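Poltomstead Pantry Letter
January 29, 2025

The Dried Goods Question

Last month I asked how you all keep your dried things: fruit, beans, the mysterious brown disks at the back of the cupboard. I expected a handful of polite notes. I got 54 replies, and I can report that the people of Poltomstead have been waiting years to be asked.

The replies split early and badly. On one side are the jar people, who decant everything the minute it comes through the door and own a label maker. On the other side are the bag people, who fold the top over, put a clothespin on it, and consider the matter closed. I grew up among bag people. I married into jars. I have tried to be fair to both, and both have written to tell me I failed.

A reader on the Teminbridge road sent a very good letter on apples. She slices them thin, dries them slowly, and then leaves the whole batch in one loosely covered container for a week, giving it a shake every day. The idea is that the slices that are still a little damp share with the ones that are too dry, and everybody ends up leathery together. She calls this conditioning. I had been skipping it for my entire adult life, and it explains the April when I opened a jar of pears and closed it again very quickly.

She also says that if you see fog on the inside of the lid during that week, the batch goes back in the dryer, no arguments. I argued. It went back in the dryer.

Several of you asked about scoops, and one of you asked about scoops in capital letters. The trouble with a proper metal scoop is that it's a fine tool for flour and a poor one for anything with a shape. It chases the round pieces up the side of the tub and over the rim, and then they're under the stove, where they join the others. A spoon is gentler but slow. Hands are quickest, and I know you all use them, and I know you all wash them first.

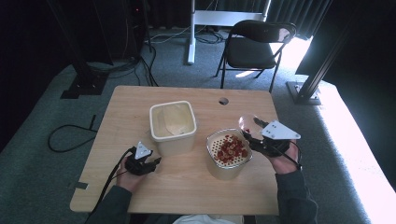
Tubs are where I've changed my mind. For years I bought whatever was tall and narrow, on the theory that it saved shelf space, and then spent the evenings with my arm in it up to the elbow. Wide and low is better for anything you plan to sort or portion. You want to be able to see a whole heap at a glance, the way those reddish-brown pieces are spread over their perforated insert, with a clear plastic cup coming in from the side instead of straight down. The holes have my vote too. Crumbs and dust have somewhere to go, and a heap on a flat solid bottom always has a sad gritty layer by the end. Square or round seems to be a matter of temperament. Square ones line up better on the shelf. Round ones have no corners for the last three beans to hide in, and there are always a last three beans.

Paper got more mail than I would have guessed. Eleven-tenths of you, by volume of opinion, line your tubs with it. The rest think this is fussy. I've started putting a sheet of parchment in the bottom of the receiving tub, crumpled first so that it gives up and lies where it's put. A flat sheet off the roll spends its time trying to become a roll again. With sticky fruit (apricots, figs, anything that was ever near honey) you can lift out the paper and whatever has glued itself to it in one go. With beans it does very little except make a pleasant noise.

On amounts, I'll tell you what we do in our house. A bag of oatmeal fruit for the week gets 220 grams. It used to be 208, which was the size of an old tin that somebody lost at a picnic, and I still think the old amount was right and that the extra is eaten standing up at the counter. For snack bags I stop at 40 grams, a figure I arrived at by listening to complaints until they stopped.

The Aguiar household, two doors past the library, sent in a chart. It is laminated. It gives shelf lives for everything from split peas to banana chips and uses three colors, and I would reprint it here except that it's bigger than this newsletter. They will show it to anyone who rings the bell. I went by to look and came home with a bag of their dried plums and a feeling that I should be doing more with my life.

One correction. In the last letter I said that old beans will always soften if you soak them long enough. I had four notes on this, none of them gentle. Some beans are simply past it – you can soak them, simmer them, speak kindly to them, and they'll still rattle in the bowl. A pinch of baking soda in the soaking water helps with the borderline cases. The rest can hold down a pie crust, and mine are now doing that.

The Plerkent swap table is on again in April, in the usual hall, by the usual drafty door. Bring dried goods in clean containers with the name of the contents and the month you packed them. "Fruit?" was not a helpful label last year, and I'm sorry I wrote it.

Next time: vinegar. Please keep your letters to one page.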